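Open day at the Minley furniture and housewares works
Posted 2006-01-30

We had been meaning to get out to Minley for years, and when my sister-in-law spotted the open day notice we finally packed a thermos and went. It's 132 kilometres each way and the last stretch is gravel, so leave yourselves plenty of time.

The Kaczmarczyk building is where you start. There was a good crowd of families, and the tour took us past the timber store (oh, the smell!) and along to the finishing shop, where a very patient fellow explained oiling to my youngest. Two coats for a tabletop, he said, and don't rush the second. I've been rushing mine all my life.
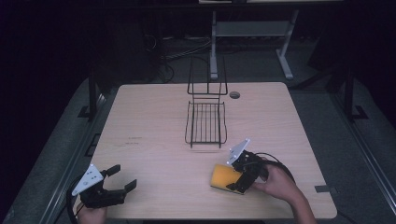 Pale wood tabletops, my favourite colour of the day.

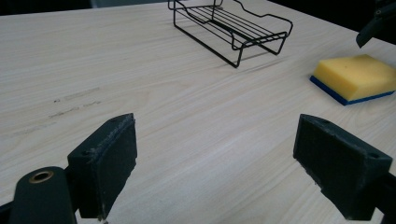
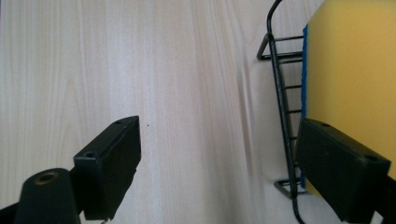
After that we wandered over to the Stekero side for lunch. The sausage rolls were gone by noon - they'd catered for 300 and I think every one of us was hungry - but the pumpkin soup was lovely and there was still plenty of lemon slice. The seconds shop takes cash only, so bring some. I came home with a little Suvden stool that has a wobble I'm told can be fixed with a sliver of cork.

There's another open day in February, and parking is behind the hall, through the second gate. The first one is locked, as we found out after a fair bit of reversing.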